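Notes for the second evening of the Basau hand quilting class, 7th June

Welcome back, everybody! We spent so long on thimbles last time that I never got to **binding**, so let's make a proper start on it.

- Cut your strips 2 1/2 inches wide, on the straight grain, and join them on the diagonal.
- Press the joins open - I know it's fiddly, but you'll feel the lump forever if you don't.
- Leave a tail of 12 inches before you start sewing, and stop a quarter inch from each corner.
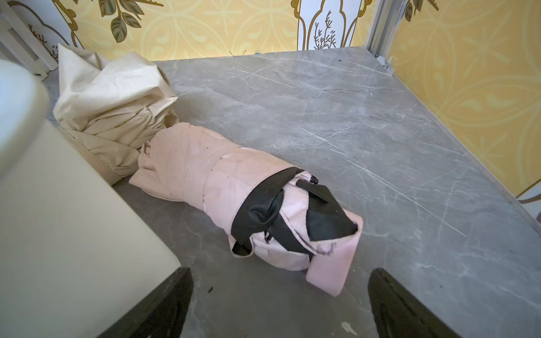 Binding also has to bend, and that's where your fold matters (go gently with the iron, please). Think of the pale pink band wrapped around the middle of that rolled-up bag, lying snug over all those creases, and aim for the same easy hold along your quilt edge. For next time, bring one finished corner, even a wobbly one, and your Urton clips.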